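Do you leave your fall decor up past November?

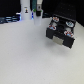
Pale tabletop, matte finish

porchlight_kay
September 6, 2022
Okay so I put my fall stuff out over the weekend (yes, already, don't come for me) and I'm already stuck on the dining room. I went with cream and pale green this year, no orange anywhere, and I love it so much I don't want to pack it up after Thanksgiving. I have the white ceramic pumpkins from Drendness, a eucalyptus garland and a linen runner. Can I just leave pumpkins out until Christmas? Or all winter?? My sister says absolutely not.

mossandmuslin
Your sister is wrong! White pumpkins are basically just round vases. I leave mine on the mantel until I get sick of them, and last year that was the week of Valentine's Day.

twiceover
I'm with the sister, sorry. A pumpkin is a pumpkin whatever color you paint it. Keep the garland and the runner, swap in some pears or plain candlesticks and you've got winter.

porchlight_kay
Ooh, pears. Real or fake? I had real ones in a bowl once and the fruit flies moved in within 5 days.

twiceover
Fake. Gillies has nice heavy ones, 7 to a box. The stems are a bit shiny but I rubbed mine with brown chalk.

hen_and_hollyhock
Can I ask which runner? I've been looking for one long enough for our table with both leaves in. It's 105 inches and everything I find stops way short.

porchlight_kay
It's the Unine one in oatmeal, but it won't be long enough for you, mine barely hangs over and my table is tiny. I've seen people overlap two in the middle and put the centerpiece on the join.

hen_and_hollyhock
Hmm, I tried that and it kept bunching up every time someone passed the potatoes. Might just sew one.

mossandmuslin
Drop cloth from the hardware store! Wash it a couple of times and hem it. Mine cost me $31 with thread and I got napkins out of it too.

quietgable
Unpopular opinion, but I've quit putting anything on the table at all. It all goes on the sideboard. We eat at that table every night and I was tired of moving a garland to get at the salt.

twiceover
Not unpopular with me. Though a bare table in December does make me a little sad.

porchlight_kay
See, I'd rather move the garland, haha. I think I'll try the pears after Thanksgiving and keep two of the pumpkins on the sideboard where my sister can't see them from her chair. Has anyone ordered from Vundico, by the way? They have a brass candle tray I keep going back to.

hen_and_hollyhock
I have that tray! Pretty, but smaller than I expected. Check the measurements before you order.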